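Beverage can

A beverage can is a sealed metal container made to hold a single serving of drink. Most are aluminium, although tinplated steel is still used in some markets. The modern form is a two-piece can, made up of a seamless body and a separate end that is joined to it after filling.

Manufacture

Bodies are formed from coiled sheet by drawing and wall ironing. A press blanks discs from the sheet and draws each one into a shallow cup. The cup is then forced by a punch through a series of rings, which thins and lengthens the wall while leaving the base close to its original gauge. The base is domed inward to resist internal pressure. After trimming, the body is washed, dried, printed on the outside and sprayed inside with a polymer lining. The open edge is then necked to a smaller diameter and flanged.

Ends are stamped from a stiffer alloy containing more magnesium. The tab is fixed by a rivet raised from the end panel itself, so no hole is made in the metal. A scored line controls where the panel opens.

Sizes

Nominal capacities vary by country. The 375 mL can is standard for soft drinks and beer in Australia, while 355 mL is usual in Canada. Larger 500 mL cans are common in Europe. Slim and sleek formats use a narrower body for a similar or smaller volume and are widely used for energy drinks and mixed spirits.

Decoration

Printing is carried out on the finished cylinder, usually by dry offset. Each colour is laid onto a shared rubber blanket, which transfers the whole design to the can in one rotation. A clear varnish is applied over the ink and cured in an oven.
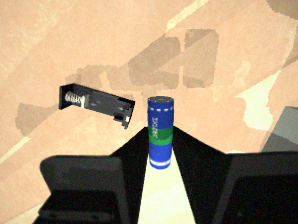 Short production runs may use shrink sleeves or pressure-sensitive labels over a blank body. Sleeves can complicate recycling, and some processors ask that they be removed first.

Recycling

Used cans are shredded, stripped of coatings by heating, and remelted. Remelting needs far less energy than smelting primary aluminium from ore. Several Australian states and Canadian provinces run deposit schemes.

See also
Aluminium recycling
Container deposit legislation
Drink can collecting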